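Oldale Clothes Diary – README

Hello, and thanks for downloading this. It's a spreadsheet of everything I wore, washed, mended and got rid of over 1,061 days, plus a few notes on how to read it. I started it because I was cross with myself for buying the same navy jumper twice, and then I just sort of carried on.

Last tidied up: May 2024

What's in the folder

wears.csv is the big one. One row per garment per day, so a normal day has anything from three rows to nine (winter gets silly).

garments.csv is the list of clothes. There are 110 of them, counting things I no longer own, and each has a short code. Tops start with T, bottoms with B, layers with L, and anything I couldn't place went under X. My dressing gown is X4.

washes.csv has the laundry. Date, programme, temperature, and which codes went in. Hand washing is marked H. If I soaked something in the sink and then gave up and put it in the machine, it's down as a machine wash.

mends.csv is short but it's my favourite. Buttons, hems, moth holes, one zip. Raluca Lazăr taught me to darn halfway through the project and you can see exactly when, as the entries go from "threw a stitch at it" to proper sentences.

Columns that need explaining

code – matches garments.csv. If you find one that doesn't match, tell me, I've chased most of them down but I bet there's a stray.

hours – how long I wore it, to the nearest hour. I only began filling this in properly from the first October. Before then it's blank, and blank means I didn't write it down, so please don't read it as zero.

place – home, work, out, away. "Away" is mostly Dresen, where my sister lives, and it's why there are runs of the same four garments over and over. I pack light.

weather – my own opinion from the back step. Warm, mild, cold, foul. I know there are proper records you could join on instead, and you'd be welcome to.

liked – a score from one to five for how I felt in the thing that day. This is the column people email me about. It's very wobbly! A shirt can be a five on a good day and a two when I've got a cold. I'd average it over a long stretch before saying anything about a particular garment.

How I kept it up

Every evening I put the next day's clothes out on the bed and typed the codes into my phone before moving them to the chair. Doing it the night before meant I forgot far less. If I changed my mind in the morning I fixed it at lunch, and those rows have a 1 in the "swapped" column.

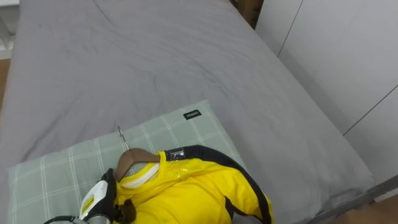 Yellow, on its hanger, on the bed.

Colour was the thing I dithered over most. At first I typed whatever came into my head, and ended up with mustard, custard, gold, yolk and "that yellow" in the same month. I've squashed all of those down to plain yellow in the colour column and kept my original wording in colour_raw, in case anybody wants it. Blue was worse. I've left navy separate from blue and everything else is lumped together – turquoise people, I'm sorry.

Costs are in pounds and are what I paid, including second-hand. Presents are down as 0 with "gift" in the notes. I bought a lot from the Dogar charity shop, where everything on the rail by the door is the same price, so don't be surprised by the long row of identical numbers.

Things that are wrong with it

There's a gap of nine days when I had flu. I wore pyjamas. I haven't made up rows for it.

Socks and underwear aren't included. I tried for a week and it was miserable.

T22 and T23 are both white T-shirts from the same packet and I can't tell them apart. Their numbers should really be added together.

A couple of shoes crept in early on under X. I stopped, but didn't take them out.

It's one person, in one damp town, who works in a warm office and doesn't iron. Please don't use it to say what people in general wear.

What I've done with it so far

Mostly cost per wear. My grey cardigan was the first thing to get past 100 wears, and it cost less than a takeaway. The smart trousers I bought for an interview have had two. I also made a little chart of how long I go between washes for jeans, and I'm keeping that one to myself.

Using it

Do what you like with it, including teaching. If you publish something, a mention of the Oldale Clothes Diary would be lovely. The script that checks the codes is called drullura.py (after a village we once got lost in) and it runs on any recent Python. Point it at the folder and it prints anything that doesn't match. It's slow past 1,000 rows as I wrote it badly, so put the kettle on.

Corrections to the issues page, please, with the row number if you've got it.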